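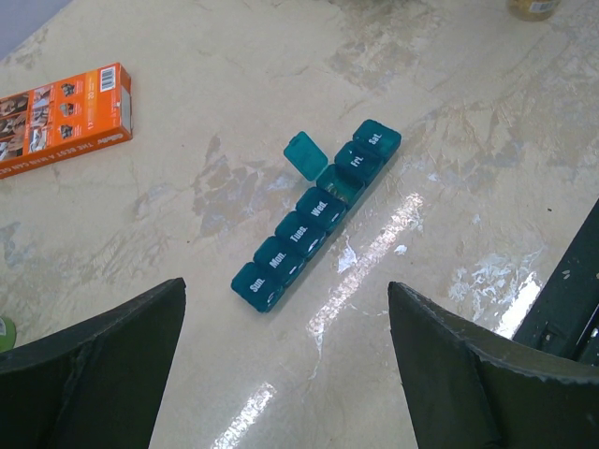

My pill box, Thursday open

Weekly pill box – fill it all at once or day by day?
Posted by Viola Barbieri, 29 June 2021
Filed under: Home & Routines > Getting Organized

I do mine at the table, all seven days in one go, and I still blank on whether I took Thursday's! How do you all do it? 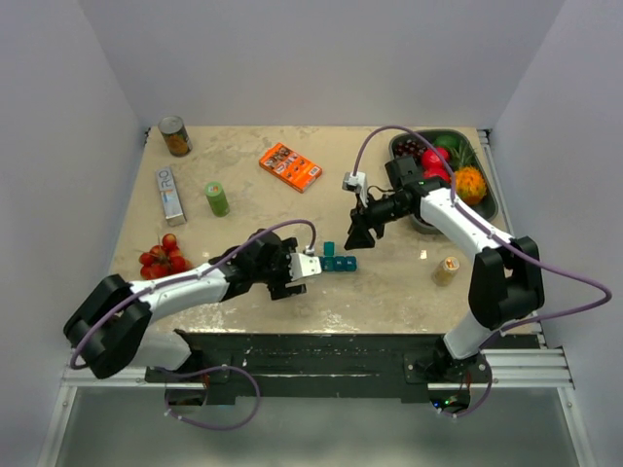 Replies (3)

tannerb: One go, always. Takes me 2 minutes.

pierina_s: Disagree! I fill three days at most – my doctor changes things too often. And I'd clear the table first, boxes and cans and all.

Viola Barbieri: Ha, fair. The table stays as it is though.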